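Furnished unit inspection – Skovbridge, Unit 141
Date: 01/02/2024
Areas covered: bedroom, dressing area, hallway cupboard
Method: visual check and hand operation of all moving parts. No tools except tape, torch and a small level.

Codes: **OK** – no action. **M** – monitor, recheck in March. **R** – repair before next occupancy. **N/A** – not fitted.

## 1. Floor and access

- [x] Door opens fully without striking furniture – **OK**
- [x] Clear path from door to window – **OK**. Measured at the narrowest point, which is the foot of the bed.
- [ ] Floor covering flat and secured – **R**. Carpet edge lifting at the threshold strip. Refix and trim. The same item was raised at the last inspection and the entry was closed without a note of what was done.
- [x] Lighting adequate at switch position – **OK**

## 2. Bed and bedside units

- [x] Slats seated, none split – **OK**
- [ ] Headboard fixings tight – **M**. Left bolt took a quarter turn by hand. Right bolt firm.
- [x] Castors locked – **N/A**, fixed feet
- [x] Bedside drawers run freely – **OK**
- [ ] Lamp lead clear of bed frame – **R**. Lead was under the rear foot. Sheath is flattened but not broken. Replace the lamp; do not tape.

## 3. Wardrobe (Plinach 408)

- [x] Anti-tip bracket fitted to wall – **OK**. Screw is into a stud, confirmed by pull.
- [ ] Door hinges aligned – **M**. Right-hand door sits 8 mm low at the closing edge. Adjustment remains on the hinge plate.
- [x] Rail secure under hand load – **OK**
- [x] No sharp edges at kick board – **OK**

The Plinach units across the building were supplied with two lengths of bracket screw. The short screw does not reach the stud through plasterboard. If the head is a flat countersunk type, remove it and check the length before marking the item OK.

## 4. Hallway cupboard

- [x] Nothing stored against the meter – **OK**
- [x] Shelf pins all present – **OK**
- [ ] Top shelf load – **M**. Boxed items totalled under the 40 kg limit on the Gaete label, but all were stacked at one end. Redistributed during inspection.
- [x] Ironing board hook – **OK**

## 5. Small dressers, mirrors and tabletop storage

Small drawer units that sit on a table are checked on the same sheet as full-size furniture. They are light, so an open drawer moves the balance point forward quickly, and any mirror above goes with it.

- [x] Unit stands level, no rocking – **OK**
- [x] Unit set back from table edge – **OK**. With the lower drawer out to its full travel, the drawer front should still be over the tabletop.
- [x] Mirror firm in its frame – **OK**. Press lightly at each corner. Any click or movement is an R.
- [x] Glass free of chips and cracks – **OK**
- [x] Upper drawer closes flush – **OK**
- [ ] Lower drawer stop working – **M**. The stop holds, but it can be overridden with a firm pull.
- [ ] Knobs tight – **R**. One knob turns on its screw. Add a spring washer or thread compound.
- [x] Drawer interior clean, no splinters or exposed staples – **OK**

Knobs on these units don't always match. Record the type at each position – crystal-style or plain gold – so the correct spare is ordered. The Vodix spares list shows them under separate lines and the screw threads differ.

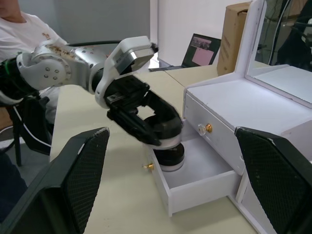 Cylindrical items should be laid on their side and placed at the back of the drawer. Stored upright, they catch the rail above when the drawer is pushed in, and the usual response is to push harder. Runner damage on this type of unit is nearly always from that cause. Check the underside of the rail for scrape marks and note the depth if it can be felt with a fingernail.

Keep the load in the lower drawer. Close one drawer before opening the next, including during inspection.

## 6. Cables near furniture

- [x] No leads trapped behind or under furniture, other than item 2 – **OK**
- [x] Loops kept clear of chair legs – **OK** after adjustment
- [x] Power board off the floor – **OK**

## Actions carried forward

| Item | Code | Action |
|---|---|---|
| 1 – threshold strip | R | Refix, record method used |
| 2 – headboard bolt | M | Recheck torque |
| 2 – lamp | R | Replace |
| 3 – wardrobe door | M | Adjust hinge plate |
| 4 – top shelf | M | Check load is still spread |
| 5 – lower drawer stop | M | Retest with drawer loaded |
| 5 – loose knob | R | Refit, confirm thread |

All R items to be signed off separately. M items stay open on this sheet until the March visit.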